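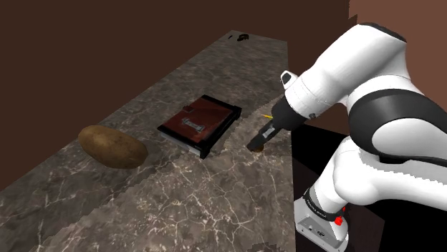 A potato on a marble countertop.

Potatoes in winter: what we learned in the Hastinham cellar

Many of you asked in the last newsletter how the shared potato cellar is going, so I try to give a full report. I am not an expert. I grew up in a house where the potatoes for the whole winter were lying under the stairs, and I remember mostly the smell.

This fall we put more than 700 pounds into the cellar on the Lilton road. Most of it came from the gardens of members and the rest we bought from the Arkel farm, where the harvest was late because of the rain in September. We have two varieties. Antal is the yellow one with thin skin, good for salad and for boiling. The other one has no proper name that I could find. The people at Arkel call it only "the red", and it is more floury and better for baking.

The two did not behave the same. Antal began to sprout already in November, small white points at first, and then after a short time quite long ones. The red is still firm. If you have both kinds at home, please eat the Antal first. Sprouts that are short can be broken off and the potato is good to eat if it is still hard. When it is soft and wrinkled I would put it on the compost.

About the green color I must repeat what I wrote last year, as I still get questions. Potatoes turn green when they stand in light, also in the light of a kitchen lamp. A small green spot you can cut away, and cut generously. If the potato is green on a large part, or it tastes bitter, do not eat it. Cooking does not remove the substance that makes the trouble. A paper bag or a box with a lid is enough protection. Plastic bags are not good, the potatoes sweat in them and start to rot, and one rotten potato is able to spoil the whole bag.
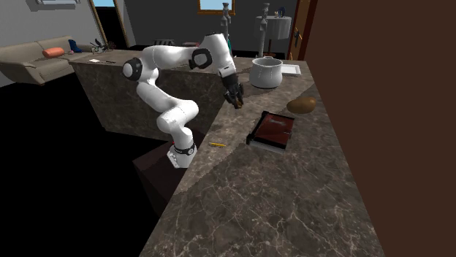
Temperature is the more difficult question. In the cellar we hold it at 7 degrees Celsius, which is 45 Fahrenheit, and for this purpose the small window is opened in the evening and closed in the morning. In most apartments there is no such place. The refrigerator is usually colder, and then some of the starch changes to sugar. You notice it when you fry – the slices become dark brown before they are done, and the taste is strangely sweet. For soup it does not matter so much. A balcony is fine in October but not when there is frost.

Rekha Joseph keeps hers in a wooden crate in the hallway, next to the outside door, with an old wool blanket over it. She told me that the same crate served her mother for onions. Please do not put onions and potatoes together in one crate, though. Both of them keep shorter that way.

We had one bad moment. Three sacks at the back wall became wet from below, and by the time we noticed it the bottom layer was lost. Now all the sacks stand on pallets with a hand's width of air behind them. I should have thought of it earlier, because the wall was damp last year also.
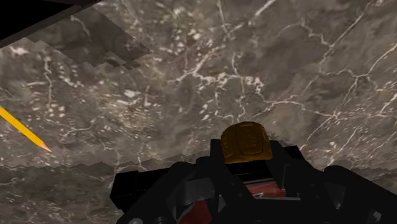 Page last changed: December

Some practical points for the coming weeks. The cellar is open for collection from 3 p.m. until it gets dark. Bring your own bag or bucket, and please write in the notebook by the door how much you took and which variety. Do not wash the potatoes in the cellar. A little dry soil on the skin does no harm, and washed potatoes do not keep.

If you find a soft one in a sack, take it out and put it in the bucket outside, even if it is not your sack.

Seed potatoes for spring will be ordered from Arkel again. I would like to try an early variety next to the Antal, and if you have grown one in our heavy soil I would be glad to hear how it was. You can leave a note in the same notebook – the last pages are free for this.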